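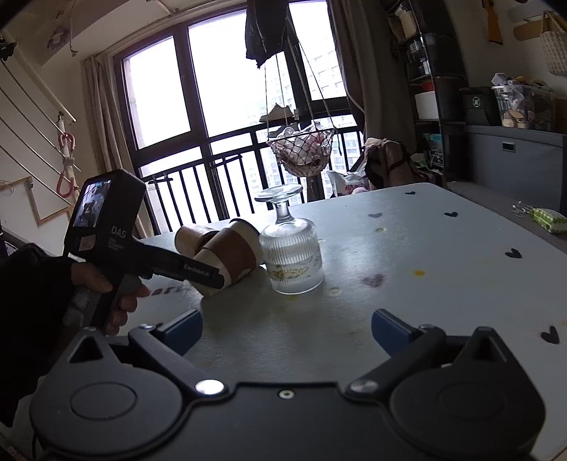
Un verre à pied strié, retourné sur une table, et deux gobelets en papier couchés à côté.

Gwendolyn Kowalczyk n'aime pas le mot « consigne ». Elle le prononce pourtant une bonne vingtaine de fois pendant notre entretien, avec une grimace à chaque reprise. Chargée des achats pour une petite salle de concert, elle a vu défiler les fournisseurs de gobelets réutilisables, les chartes vertes et les plaquettes sur papier recyclé. « On me vend une conscience au prix de gros », dit-elle.

Le dernier en date s'appelle Cistska, un service de location de vaisselle lavable. Livraison, reprise, lavage, un seul forfait. L'offre minimale porte sur 1 000 pièces, pour une salle qui n'en sort jamais autant en une soirée. « J'ai demandé s'ils pouvaient m'en livrer moins. On m'a répondu que le camion faisait le trajet de toute façon. Très bien, mais alors qu'on ne me parle pas du bilan carbone du camion. »

Elle a tout de même signé pour un essai de 6 semaines. Le bilan tient sur une feuille qu'elle pousse vers moi : 111 pièces manquantes, facturées 486 euros avec les frais de traitement. Où sont-elles passées ? Elle hausse les épaules. Dans les sacs, dans les voitures, sur des étagères d'étudiants. « Les gens gardent ce qui est joli. Le gobelet consigné est un souvenir à bas prix, et les fabricants le savent très bien puisqu'ils impriment dessus. »

Juniper Whitlock, qui gère le bar, est moins sévère. Elle trouve que le public a pris l'habitude de rapporter son verre et que le sol est plus propre à la fermeture. Je lui demande si elle l'a mesuré. « Non, je le vois. C'est moi qui passe le balai. » Argument difficile à contester, même si le balai ne dit rien de l'eau chaude dépensée au lavage.

Sur ce point, justement, les réponses restent floues. La brochure de Cistska annonce un gobelet « rentable pour la planète » après quelques usages, sans préciser lesquels ni comparés à quoi. J'ai posé la question par écrit. On m'a renvoyé la brochure.

Reste le vrai verre, celui que tout le monde a chez soi. Gwendolyn Kowalczyk y reviendrait volontiers pour les soirées assises. « Ça casse, ça pèse, il faut une plonge. Mais au moins je sais ce que j'achète. » L'assureur de la salle, lui, a dit non pour les concerts debout.

Le contrat arrive à échéance en décembre. Elle n'a pas encore décidé – elle attend un autre devis, et une réponse sur le camion.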